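Break room and kitchenette walk-through — Vidmar building, floors 1 to 4
Last updated: February
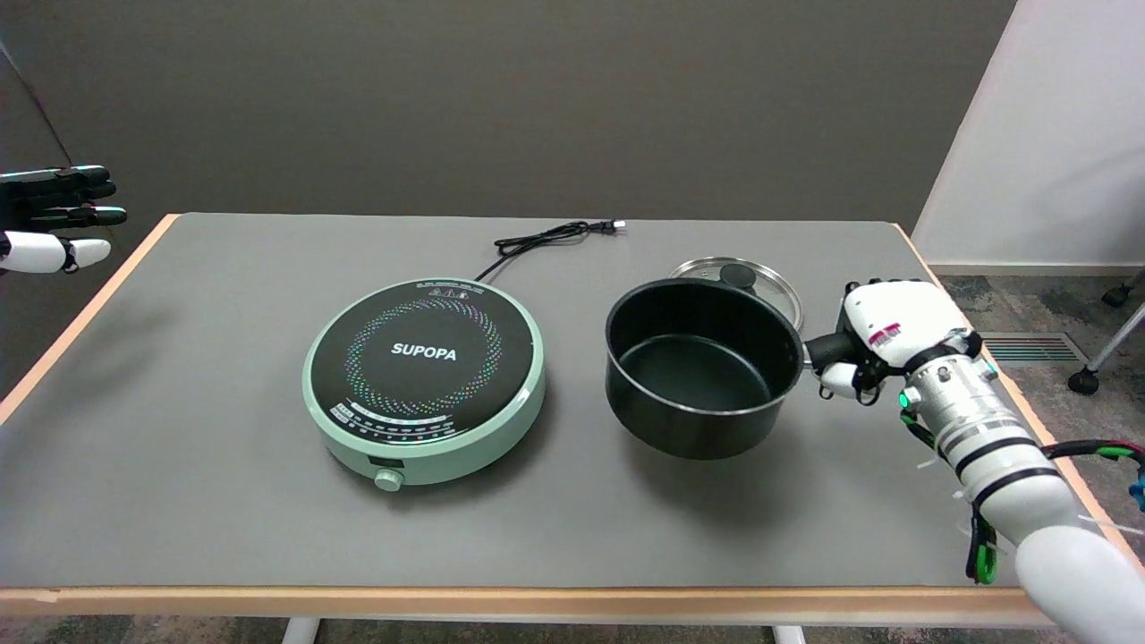

Walked with Benedikt Meinecke, started 7:40 before the first shift came in. Same checklist as last time plus the two new lines on extension cords. OK = fine, FIX = needs work, comment after. Anything marked FIX goes on the Monday list, Bujar Vukčević signs off when it's closed.

EXITS AND WALKWAYS

1. Exit doors open all the way — OK
Floor 2 rear door sticks at the bottom. Opens with a push but you notice it. Would like it planed before summer when it swells.

2. Exit signs lit — FIX
Floor 3 by the copier, one side dark. Other side fine. Bulb or battery, didn't have the ladder.

3. Hallways clear — FIX
Boxes from the Listitz delivery still stacked outside the floor 1 break room. Paper towels and cups mostly. Told the desk, they said end of day. Width left between boxes and wall is not enough for the cleaning cart, let alone a wheelchair.

4. Stair treads and handrails — OK
Loose nosing on the 3 to 4 flight was glued down, holding. Handrail end cap missing at the bottom, sharp-ish. Put tape on it for now.

5. Floor mats flat — FIX
Floor 4 mat at the sink curls up at the corner. Asked for a new one last time too. Please just order it.

ELECTRICAL

6. Cords in good shape, no splits or tape repairs — FIX
Toaster on floor 2 has tape around the cord near the plug. Unplugged it, tagged it, put it in the cage. Do not put it back out. Somebody will ask, answer is no.

7. One appliance per outlet, heating stuff straight into the wall (NEW) — FIX
Floor 3 had the kettle and the microwave on the same power strip. Strip was warm to the hand. Moved the microwave to the wall outlet behind the fridge, kettle to the counter one. Strip removed.

8. No extension cords used as permanent wiring (NEW) — OK
One on floor 1 for the fan, rolled up and put away while we were there.

9. Outlets near sinks are the reset type and trip on test — FIX
Floors 1, 2, 3 tripped and reset. Floor 4 left side won't reset after test. Outlet is dead now, sign taped over it. Needs an electrician, Pravedex has the contract, ticket is in.

10. Outlet covers, switch plates — OK
Cracked plate floor 2 next to the light switch, cosmetic, swap when somebody is up there anyway.

COOKING AND HOT STUFF

11. Burners and hot plates off when room is empty — OK
All off on all floors. Asked a few people if they know the rule about staying in the room while something is on. Mixed answers. Sign is behind the door where you can't see it with the door open, move it over the counter.

12. Pan handles turned in, not over the edge — see comment
Nobody cooking during the walk so nothing to check. Leave on the list.

13. Nothing that burns stored next to a heat source — FIX
Floor 2: roll of paper towels standing right against the toaster oven. Floor 3: stack of pizza boxes on top of the microwave, covering the vents. Both moved. Wall holder for the towels would solve floor 2 for good.

14. Microwaves clean, door closes, no damage inside — FIX
Floor 1 has a burn spot on the inside wall, paint bubbled. Wiped it and it doesnt come off. Benedikt says replace, I agree. Others dirty but working.

15. Coffee makers — OK
Descaled all four floors per the sheet. Floor 4 sheet not signed though, who did it?

16. Pot holders available and dry — OK
Floor 3 only has one. Two would be better.

FIRE GEAR

17. Extinguisher in place, pin in, gauge in the green, tag current — FIX
Floor 2 gauge is right on the line between green and red. Service it before it drops. Floor 4 was behind the recycling bin again — bin moved, tape on the floor would help. Need 36 inches clear in front.

18. Fire blanket in its case, tabs hanging down — FIX
Floor 3 tabs were tucked up inside the case. Pulled out. Whoever does the wipe-down on that wall, please leave them hanging.

19. Smoke and heat detectors not covered — OK
No bags, no tape. Dust on the floor 1 unit, cleaned.

20. Evacuation map matches the room — FIX
Floor 4 map still shows the old wall. That wall has been gone a while now. New print needed, the Clikeck people made the last set so same file should do.

FRIDGES, WATER, CLEANING

21. Fridge temp 40 F or lower — FIX
Floors 1, 3, 4 fine. Floor 2 reads 46. Door seal is torn along the bottom and there's ice built up on the back wall. Moved the milk and lunches down to floor 1, left a note on the door. If the new seal doesn't fix it, replace the fridge.

22. Hot water at tap — OK
Floor 4 takes a long time to come up.

23. Leaks under sinks — FIX
Floor 3 slow drip at the trap. Cup under it, was half full. Hand tightened, still drips a little.

24. Cleaning products labeled and away from food — FIX
Unmarked spray bottle under the floor 1 sink. Blue liquid. Tossed per the rule, not going to sniff it.

25. Trash not overflowing, lids on — OK

FIRST AID

26. Kit stocked, nothing expired — FIX
Floor 2 is out of burn gel and down to the tiny bandages. Floor 3 eye wash expired. Reordered both, box of 200 bandages to split across floors. Burn gel should realy be in every kitchenette kit, not just two of them.

27. Names on the first aid poster are people who still work here — FIX
Floor 1 no. Others yes.

OPEN FROM LAST TIME

— floor 4 mat (see 5)
— step stool for floor 1 high cabinets, people are still standing on chairs
— door closer on floor 3, slams

Budget for the small stuff is 200, bandages and mats come out of that, microwave doesn't. Bujar to confirm the microwave seperately. Recheck of 9, 17 and 21 first, the rest can wait for the Monday list.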